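The Vukgate Museum of Homes and Gardens
Learning pages for ages 7 to 11

Flowers that never need water: how an artificial hydrangea is put together

Many homes, offices and waiting rooms have a vase of flowers that looks the same in November as it did in the spring. The flowers do not droop and the petals do not fall. They are artificial, which means that they were made by people and did not grow from a seed or a cutting. This page explains how artificial flowers copy real ones. It uses the hydrangea, because a hydrangea has a clever shape that is worth looking at closely.

What is a real hydrangea?

A hydrangea (say it like this: hy-DRAYN-juh) is a garden shrub. It grows well in places that are damp and partly shady. In summer it carries large, round heads of flowers in blue, pink, white or purple. From a distance each head looks like one enormous flower. If you go nearer, you will find that it is made up of many small flowers crowded together. Each small flower is called a floret.

The coloured parts of a hydrangea floret have a secret. Most people call them petals, and we shall call them petals on this page, but a plant scientist would tell you that they are sepals. Sepals are the parts that wrap around a flower while it is still a bud. On most plants they are small and green. On a hydrangea they grow wide and colourful, and they help insects to find the plant.

Some kinds of hydrangea can change colour depending on the soil they grow in. Acid soil often gives blue flowers, and other soil often gives pink ones. An artificial hydrangea cannot do this. Its colour is chosen by the people who make it.

The stalk and its branches

Think of an umbrella. It has one handle, and at the top of the handle there are thin ribs that spread out and hold up the cloth. Now imagine that a strong wind has blown the umbrella inside out, so that the ribs point upwards. A hydrangea head is held up in a similar way. There is one thick stalk at the bottom. Higher up, it divides into branches, and the branches divide again and again until there are many thin stems. The florets sit at the ends.

This kind of pattern is called branching. You can find it in many other places:

Trees, where the trunk divides into boughs and the boughs into twigs
Rivers, where small streams join to make a larger one
The veins on the back of a leaf
The tubes inside your lungs

Branching is useful to a living plant. Water travels up the stalk from the roots and is shared out along every branch. An artificial flower has no water to carry, but its maker still needs the branches. Without them there would be nothing to hold the petals up and spread them out into a full, rounded shape.

From above, the branches of a full flower head are mostly hidden. The best way to study them is to put your head low down and look up from underneath. You may be surprised by how much the stems curve and cross over one another.

How are artificial flowers made?

People have made artificial flowers for a very long time, out of silk, paper, wax, feathers and even glass. Today many are made of polyester cloth and plastic. The method is different from one workshop to another, but it often follows these steps.

1. The cloth is coloured and made a little stiff, so that it will keep its shape.

2. Petal shapes are cut out with a sharp cutter, in the same way that you might cut biscuits from dough. Many layers of cloth can be cut at once.

3. The petals are pressed in a warm mould. The mould can leave fine lines like veins and give the edges a gentle wave.

4. The stems are formed from plastic. Some have a wire inside, so that they can be bent.

5. The petals are pushed on to the tips of the stems. A small knob at the tip can help to keep them in place and can also look like a bud.

Why do the makers bother with veins and wavy edges? A perfectly flat, smooth petal does not look right to us. Real petals have creases, and no two are quite the same. Small details of this kind persuade the eye.

Real or artificial?

The museum's Plestari Room has 38 flower arrangements on display, and visitors often ask which of them are real. The answer is that 5 are dried flowers and the rest are artificial. The following points will help you to decide for yourself when you meet a vase of flowers elsewhere. Please ask before you touch.

Look at the stem. Plastic stems may be a little shiny, and there may be a thin line along the side where two halves of a mould met.

Look at the water. Fresh cut flowers need it. Artificial flowers do not, although some people add clear resin to a glass vase to look like water.

Look at the petals. A real flower usually has a few brown spots or torn edges after several days.

Use your nose. Many real flowers have a scent, but this test is not a certain one. Plenty of hydrangeas have very little scent, and some artificial flowers have perfume added to them.

Looking after them

Artificial flowers do not need sunshine. In fact, strong sunlight can fade their colour over time. What they do collect is dust, which settles between the petals and in the joints of the stems. A soft, dry paintbrush is a good tool for removing it. Hold the stalk steady with one hand and brush gently from the middle of the flower head towards the outside.

Something to try

Make a branching stem of your own. You will need 5 long pipe cleaners, some tissue paper and an adult to help with cutting. Twist the pipe cleaners together for half of their length to make a stalk, then bend the loose ends outwards. Twist a shorter piece on to each end, so that every branch becomes two or three. Fold the tissue paper, cut out rounded petals and fix a few to each tip. Stand your flower in a narrow vase and look at it from above, and then from below.

Words to remember

Artificial - made by people
Floret - one small flower in a larger flower head
Sepal - the part that protects a flower bud
Stalk - the main stem that holds up a flower

Prepared by the Learning Department, April 2024
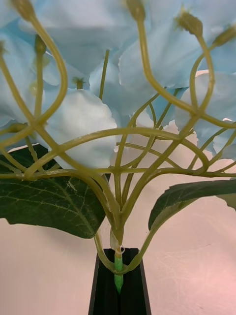 An artificial hydrangea seen from below, with olive-green stems branching up towards pale blue petals.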